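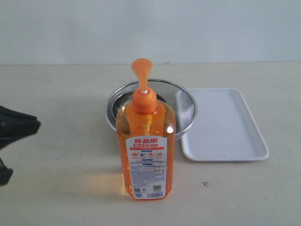 Orange dish soap with a pump, on the table.

2018-09-15

I came home from the concert at twenty past one and I could not sleep, so I am writing now, in the kitchen, with the tea that is already too strong. My ears have still a small whistle in them. I should have worn the plugs. I had them in my jacket pocket the whole evening.

The concert was Imama, in the old ferry hall at Cakevport. I bought the ticket in July, when I did not know yet if I would have the evening free, and I kept it under the magnet on the fridge for all that time. I looked at it each morning when I took the milk. My sister says that I am too old to be so excited for a band, but she says this also about trains and about cheese.

I want to write down the songs before I forget them, because last time I waited three days and then I could not remember if they played "Salt Room" before or after the break. So, the order, as far as I have it:

Harbor Light, Second Coat, Paper Kin, the new one without a name, Salt Room, Uncle Weather, Low Bridge, then the long piece with only the drums and the bass, then Half a Winter. After that they went away and came back for two more, Tin Moon and the old one that everybody knows, Carry the Chair.

They did not play "Eleven Doors." I waited for it until the lights went on. I am a little sad about this, I must say. It was the first song of theirs I ever heard, on the radio in a dentist's waiting room, and I stayed in the room until it was finished although they had called me already. Maybe they are tired of it. A woman beside me said they have not played it since the spring.

The new one without a name was for me the best of the night. It begins with the accordion alone, very slow, almost like a person who is breathing in sleep, and then the guitar comes in on what I believed to be the wrong beat. I counted and counted, and I found it was me who was wrong. The singer does not enter until very late. I tried to keep the melody in my head on the way home, and I hummed it at the bus stop, but on the bus the driver had his radio on and now I have only the first half. I wrote the notes that I still had on the back of the ticket: G, A, C, then down to E, and a long D. I am not sure about the D.

The support act was Ásgeirsdóttir. I knew only the name from the poster, and I had practiced to say it and I still cannot. It is a duo, one plays harp and one plays a kind of small organ with a foot pump. They played 21 minutes, I know it because the hall has a big clock over the bar and I was standing across from it. The harp was too quiet for a hall like this. People were talking, and I felt ashamed for the people. When the organ was playing low notes it was beautiful, I could feel it in the railing under my hand. I bought their CD in the break. It was 20 and the young man had no change, so I told him to keep the rest, and he gave me a badge for it. The badge has a fish. I have put it on my gray bag.

The sound in general: good in the middle, bad on the left. I was first on the left, near the pillar, and there the voice was like coming through a blanket. For "Paper Kin" I moved back and it became much better. I must remember this for the next time. Stand behind the sound desk, a bit to the right, and do not let the tall people push me to the pillar.

The hall was not full. I would say around 100 persons, maybe more in the back where it was dark. For me this is pleasant, but I worry for the band. The last time they were here it was in the Grerosport, and that place was so full that I could not lift my arm to look at my watch. I don't understand why it was less tonight. The posters came late, and they were small, and on the one at our bus stop the starting time was covered by a sticker for a moving company.

Then the matter of the bus. The last direct one goes at ten minutes after midnight and I missed it, of course, as they played the second encore. I could have left before "Carry the Chair." Some people did so, I saw them go out with their coats. But I have waited since July, and I don't go out before the last song, this is a rule I have from my father, who sat always until the orchestra had packed the violins. So I took the 115, the night line, that goes all around by the hospital and the brewery. We were five passengers and three of them had been at the concert. We did not talk to each other, but one man was tapping the rhythm of "Low Bridge" on his knee, and I was tapping it also, on my bag.

I think often about why I like this band so much, when I do not understand all the words. My English is good enough for the office and for the doctor, but the singer swallows the ends of the words and I catch perhaps a half. At home I read the booklet with the dictionary. In "Uncle Weather" I believed for two years that he sings "the bread is over the hill," and it is "the dread is over the hill." I prefer the bread. Tonight I sang it my way, quite loud, and it was so noisy that it made no difference to anyone.

I have now played the Ásgeirsdóttir CD one time through, very low, because of the neighbors. On the CD the harp is nearer and it is much nicer than in the hall. Track four is the one with the low organ. I will copy it for my sister, even if she will say it is music for falling asleep.

Things for tomorrow: call her back about Sunday lunch. Take the black shoes to be repaired, the left heel came loose when I was jumping (yes, I was jumping). Look if Imama has written somewhere the name of the new song. Put the ticket in the box with the others, but first copy the notes from the back onto real paper.

It is ten to three. The whistle in my ears is a little smaller now. I tried again the melody, and I believe it is not D at the end, it is B, and it goes on from there.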